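Section 4. Setting Up Your Gornham Home Server on a Used Desktop

Gornham is a small, free program that turns an old desktop into a home for your music, photos and recipes. An office PC that spent years under a desk is a wonderful candidate, and this section takes you from bare case to first login. Set aside an evening and enjoy it!

4.1 Before you start

You will need:
- a desktop tower with a working power supply
- a drive with at least 100 GB free
- a USB stick holding the Totholm installer (see Section 3)
- a network cable and a free port on your router
- a screen and keyboard, for the first start only

CAUTION: Shut the computer down and pull the power cord before you open the case. Never open the power supply itself, even when it is unplugged.

1. Lay the tower on its side on a steady table and take off the side panel.
2. Touch bare metal on the case before you reach inside.
3. Blow out the dust with short bursts of air. Hold fan blades still with a finger while you do it. 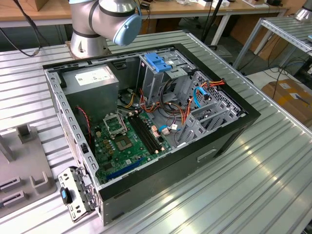
4. Write down the wattage on the power supply label. Gornham is very light on power, and any supply over 30 watts above what your parts need is plenty.
5. Fit the memory and the processor if they are out of the machine. Your computer maker's own booklet is the best guide to which ones fit.

Note: Two small memory sticks work just as well as one big one. Use what you have!

4.2 Installing Totholm

Totholm is the base system that Gornham runs on. It is quick to install, and the progress screen is a real pleasure to watch.

1. Close the case, connect the screen, keyboard and network cable, and plug in the power cord.
2. Insert the USB stick and switch on.
3. Pick "Install to this computer" and choose your drive.

CAUTION: Everything on the chosen drive will be erased. Copy your old files somewhere safe first.

4. Type a name for the server. Short names are nicer to type later (ours is mumon, after the Mumon music player that comes with the package).
5. When you see "Ready", take out the stick and press Enter. 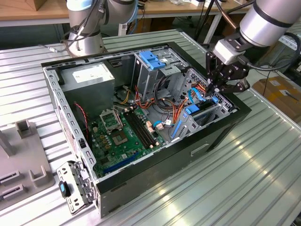

4.3 First login

1. On any other computer in the house, open a browser and enter the server's name followed by :3000
2. Choose a password.
3. Open Libraries, then Add Folder, and point it at your music or photos.

The first scan can take a while. Our test library of 427 albums was ready before the coffee was, but a slow drive may need all night. You can play anything already on the list while the rest loads, which is great fun.

Note: If the page does not open, check that both computers are on the same router. McPhee routers have a guest network that hides devices from each other, so connect to the main one instead.

To add more people, go on to Section 5, Family Accounts.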